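Grippers, round two

May 21, 2018 | 13 comments

I promised a gripper comparison back when I still believed it would take an afternoon. The contestants are the Martens parallel jaw, which is heavy and bossy, and the Skokine, which costs a good deal less and feels like it. The test object is the tennis ball, chosen after long thought and a look in the closet.

The rules are simple. Balls go on the taped grid, the arm goes to a square, the jaws close, and I write down what happened. My taping will not win any prizes, but the arms don't care about straight lines and neither do I – much.

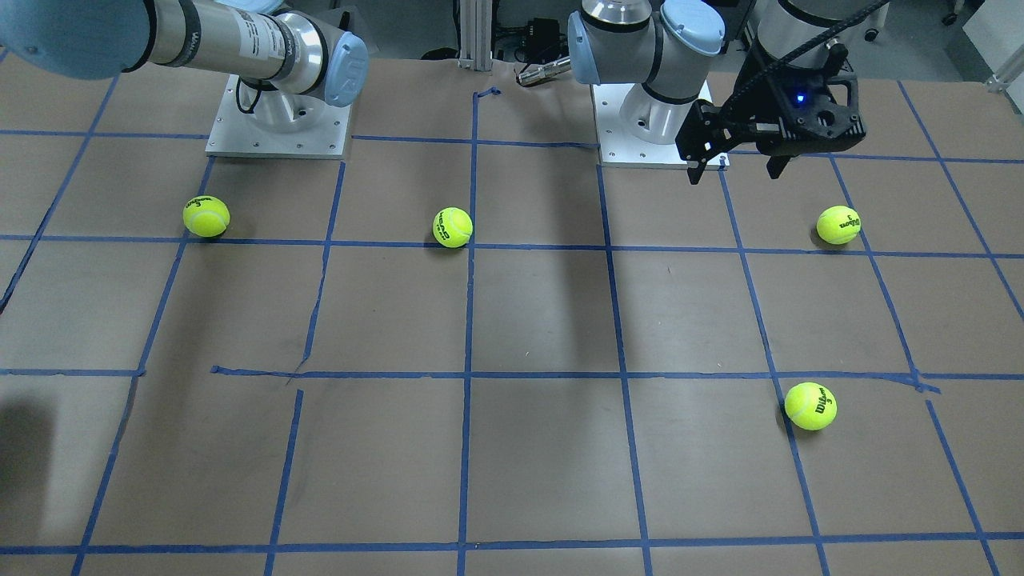 Sundton wrote in to say that a tennis ball is far too kind a test, as felt forgives everything, and that I should try an egg or at least a billiard ball before I praise anybody's jaws. Fair enough. Eggs are on the list for June, along with paper towels.

Felt or no felt, the Martens dropped two balls in a long evening of picks. The Skokine dropped 13 and then asked to be homed again, like a toddler who wants to be carried. What separated them was mostly finger length. Short fingers have to come in dead center, and that puts all the blame on the camera.

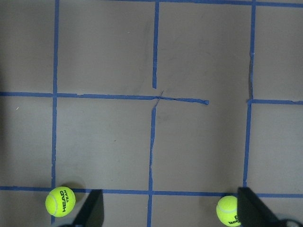 So I spent the rest of the week on calibration. The Honisico controller lets you set the wrist offset by hand, in a menu I can only describe as hidden on purpose, and after that the misses got a lot smaller. I'm keeping the Martens on for now. The Skokine goes back in its box until I find longer fingers for it.

612 views | 2 shares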